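Trallholm tenants' laundry hours to change from July

2 May 2021 | 4 min read

We use cookies to remember your settings and count visits. Accept | Manage choices

Residents of the Staniforth rental homes in Trallholm will get longer laundry hours and a covered drying area this summer, under a plan the landlord put in the mail to tenants last week.

The shared wash house at the end of the row will open at 6 in the morning and close at 10 at night, starting in July. It now closes at suppertime, and tenants have complained for two years that people who work days can't get to a machine before the doors are locked. The new hours will apply all week.

Staniforth, which owns and manages the 37 homes, said it will also put a roof over the drying yard behind the wash house. The yard has lines but no cover. Work on the roof is expected to take 10 days, and the lines will be out of use during that time.

Most of the homes are small, with one main room on the ground floor that opens straight onto the paved area outside. In many of them that room serves as bedroom, hallway and storage. Bicycles are brought in at night, shoes come off at the door, and washing is sorted wherever there is space for it.
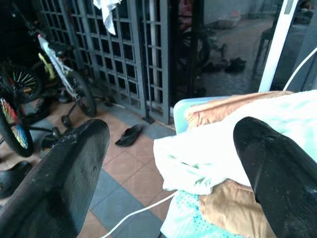 Tenants raised the lack of space in a survey sent out by Staniforth over the winter. Storage for bicycles came first among the complaints, followed by laundry and then parking. The landlord said the bicycle question will be handled separately and that it had no date for a decision. A proposal for locked racks on the paved strip was dropped last year after bids came in higher than planned.

Laundry was the easier of the two to fix, according to the letter. The wash house has enough machines for the number of homes, but they stand unused for much of the day and are in heavy demand for the last two hours before closing. Staniforth said longer hours should spread out the load. It does not plan to buy more machines this year.

A number of tenants told the survey they hang wash over gates and door frames because the yard is wet or full. Others said clean clothes pile up on a chair or stool until the bed is free for folding. Several asked for a table in the wash house so the folding could be done before anything was carried home. 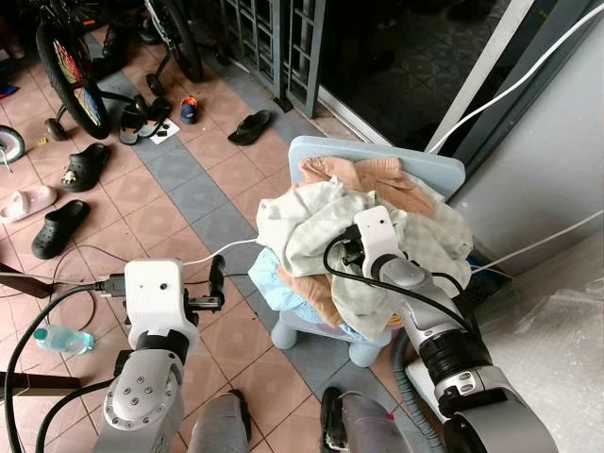 Two folding tables have been ordered from Pluvero and will be set along the back wall, where the old sink was removed. The letter says each table will have a shelf underneath for baskets and basins. Items left on the shelves will be moved to a bin by the door at closing time and kept for a week.

The price of a wash will not change. Tenants pay with a prepaid card, and cards that still have money on them will work after July. The deposit for a new card stays at 6 dollars. Anyone whose card no longer reads can swap it at the Staniforth office without paying a second deposit.

The wash house will get new lights inside and one over the outside step, with the electrical work going to Flellon, a local contractor. Some tenants in the houses closest to the building had asked about noise at night. Staniforth said no load may be started in the last hour, and that the dryers will shut off by timer at 10. It will look at the hours again before winter and may bring the closing time forward if there are complaints.

Tenants who wash at home are not affected. Small machines are allowed in homes that have a floor drain, with written permission. Hand washing in basins is allowed in all of the homes, though the letter reminds tenants to empty the water into the drain and to keep it off the paved area.
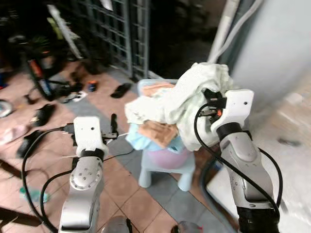

Laundry on a stool, with a pink basin stored under the seat.

Comments on the plan can be dropped in the box at the wash house or handed in at the office. The letter asks for the house number to be written on each one. Staniforth said it will post its answers on the notice board before the roof work begins.

During the roof work, tenants may put up a folding rack on the paved area in front of their own door, as long as the walkway is left clear. Racks must be taken in at night. The office has a few to lend, and those will go first to households that put their names on the list by the wash house door.

Contact the news desk | Copyright 2021 | Back to top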